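Members' Forum > Broadcasting and Press > Presenters and Comment
Topic: Opinion segments on the Grernemon breakfast program

Posted by: R_Nadar (Moderator)
14 November 2002

Members are invited to give their views on the new opinion segment on the Grernemon breakfast program. As of this week the presenter, Gudrun Backlund, is permitted to speak for four minutes before the news summary without a guest to answer her. The station has received 133 letters on the matter and has read two of them on air. Please keep remarks to the program and refrain from comment on Ms. Backlund's private life.

Rajeshwari Nadar
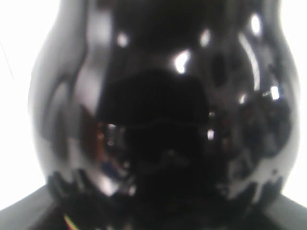
Rounded form, glossy black, at close range.

Posted by: viklund_a

I wish to register an objection. A presenter who introduces the news should not also tell the audience what to think of it. On Monday Ms. Backlund gave her opinion of the school uniform dispute and then read the report on the same dispute in the same tone of voice. My mother, who was listening in the kitchen, took the whole of it for news.

Å. Viklund

Posted by: MiekeVH

With respect to Mr. Viklund, the segment is announced as opinion at the start and again at the end. Newspapers have printed signed columns beside their reports for a very long time. I would also note that the same complaint was not made when Kristiansen held the chair, and he gave his opinions throughout.

Posted by: viklund_a

It was made. I made it, in writing, in January. No reply was received.
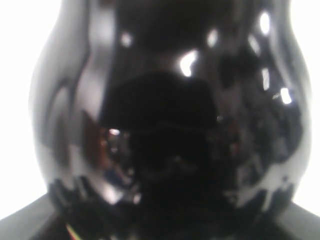

Photo: Jussara Figueiredo

Posted by: J_Figueiredo

My concern is a different one. The segment has taken the place of the regional arts notices, which were short and useful. The Tasteck theater season opened without a single mention on the program. I have no quarrel with Ms. Backlund, whose interviews are well prepared, but I would prefer to have the notices back.

Posted by: MiekeVH

The notices have been moved to the evening program. They are read after the weather.

Posted by: J_Figueiredo

Thank you. I was not aware of this. The printed listings in the Stetell weekly still show the former time.

Posted by: stetell_reader

The listings are supplied by the station and printed as received. Any correction should be addressed to the station.

On the main question I am in agreement with Mr. Viklund as to the order of items. If the opinion came at the close of the hour, most of the difficulty would be removed. I do not agree that it should be withdrawn.

Posted by: viklund_a

I could accept the close of the hour.

Posted by: R_Nadar (Moderator)

One post has been removed under rule 6. The remaining remarks will be forwarded to the program's editor. Members who wish their names withheld should inform me by private message before Friday noon.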